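5 replies · 83 views

Mixing two dinner sets

zahira_t
My blue flower plates are too few for guests. May I put green-rimmed ones on the same table?

ekremt
I would not. One table, one set.

Kevser G.
I disagree with Ekrem. White background is enough to hold them together.

ekremt
Gold rim beside green rim? It will look like leftovers.

sevim12
Depends on the cloth, I think.

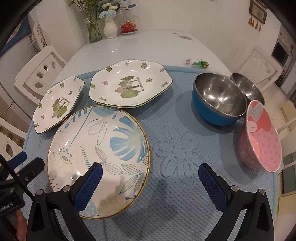 Posted by Awuor Urio, 26/06/2018

I try mine on a light blue quilted mat. Gold-rimmed plate at the front, the octagonal green-rimmed dish behind, bowls to the right. For me it is fine, but I would keep the cloth plain.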